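Ordale – relevés d'étiquettes textiles, version 2

Fiche de données

Ordale est un jeu de transcriptions d'étiquettes d'entretien et de composition cousues dans des vêtements de seconde main. Il contient 297 fiches, saisies à la main à partir de pièces consultées au dépôt Rosance. Le corpus sert à tester des analyseurs de mentions de fibres et des convertisseurs de pourcentages.

Dernière mise à jour : 17/11/21
Responsable : Rahel Danzer

Contenu

fiches.csv – une ligne par étiquette, encodage UTF-8, séparateur point-virgule
fibres.csv – table de correspondance entre libellés relevés et libellés normalisés
ecarts.txt – liste des fiches dont la somme des pourcentages diffère de 100

Champs de fiches.csv

id : identifiant stable, jamais réattribué après suppression
langue : code à deux lettres, « xx » si la langue n'a pas pu être établie
texte_brut : transcription littérale, fautes d'impression comprises
composition : liste normalisée, fibres séparées par une barre verticale
temp_max : température maximale de lavage en degrés Celsius, vide si illisible
lot : « istutska » ou « ngui », selon la campagne de saisie

Saisie

Le lot Istutska a été transcrit en double, puis fusionné. Les désaccords ont été tranchés sur l'étiquette elle-même. Le lot Ngui n'a fait l'objet que d'une seule lecture ; une trentaine de ses fiches portent encore la mention « a_revoir » à la fin du champ texte_brut.
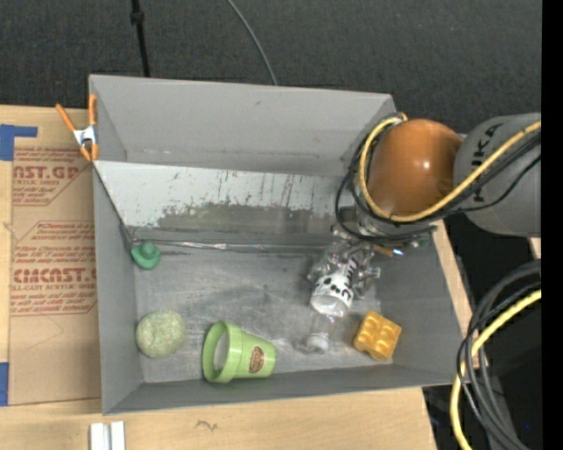

Les abréviations ne sont pas développées dans texte_brut. Elles le sont dans composition, sauf « AF » (autres fibres), conservé tel quel. Les étiquettes multilingues donnent lieu à une seule fiche, rattachée à la première langue imprimée.

Limites connues

La valeur 30 dans temp_max est surreprésentée dans le lot Ngui – les tricots y dominent. Cinq fiches mentionnent une doublure sans en donner la composition ; le champ est alors tronqué au tissu principal. Les pictogrammes de séchage et de repassage ne sont pas codés.

Changements depuis la version 1

Séparateur de fichier : virgule remplacée par point-virgule.
« Polyamide » et « nylon » regroupés sous « polyamide ».
Suppression des doublons signalés en janvier.

Les corrections sont à envoyer à Rahel Danzer, avec l'id de la fiche et la lecture proposée.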